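August, workshop notes – Grultasley washroom

Started 8:00. Plan for the morning was to go over the vanity in the ground floor washroom and finish the snag list before the Bondov order closes at noon. Most of it got done.

**Doors and drawers**

Took both doors off and rehung them. The left one had dropped enough to rub on the right one when closing. Hinge screws had chewed the holes, so I plugged them with glue and matchsticks, left it an hour, and went back in with the same screws. Gap between the doors is now even top to bottom by eye. Handles are tight. I put a drop of threadlock on each screw – the last set worked loose within a month.

Top drawer runs fine. Bottom drawer catches for the last 27 mm of travel. I had it out twice and couldn't see anything on the runner, so my guess is the carcass is slightly out of square at the bottom rear. Shimmed the back foot on that side with one thickness of laminate offcut, which improved it but didn't cure it. Leave it for now. If it gets worse, swap the runners for the 400 mm Tessier ones on the second shelf in the store. There are two pairs left.

**Fit to the wall**

The wall is curved and the back of the cabinet is straight, so there will always be a gap somewhere. I don't want to fill it with silicone. It would be too wide a bead at one end and it would pull away from the brick. Better to scribe a strip to the curve and paint it white to match. Made a card template and marked it TOP / WALL SIDE. It's rolled up behind the bench saw. Strip needs to be cut from a piece at least 1,000 long so there is something to trim.

Brick dust was still coming off the joints when I brushed the wall. Wipe down again before any sealing.

**Basin and faucet**

Checked the faucet base for movement, none. Ran it on full for eight minutes with a dry paper towel under the trap, and the towel stayed dry. Overflow also drains, though slowly. Could be normal for that size of slot. Used the Wular sealant round the waste last time and it has held up, so stick with that.

Counter has a faint dull ring near the soap. Tried warm water and a cloth, no change. Will try the cream cleaner on a small patch first.

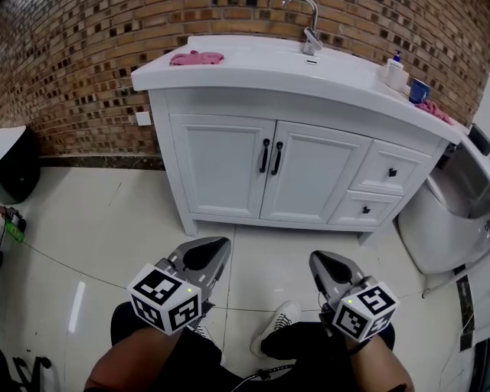 *Vanity with doors rehung, before the scribe strip.*

**Still to do**

- Clear the cups, soap and pink cloths off the counter before sealing
- Cut and paint scribe strip (two coats, sand between)
- Bottom drawer – look again once the cabinet has settled on the shim
- Ask Bondov if they stock the small black drawer knobs singly, want a couple of spares
- Cream cleaner test on the ring

Finished at about 11:40. Order went in on time without the knobs.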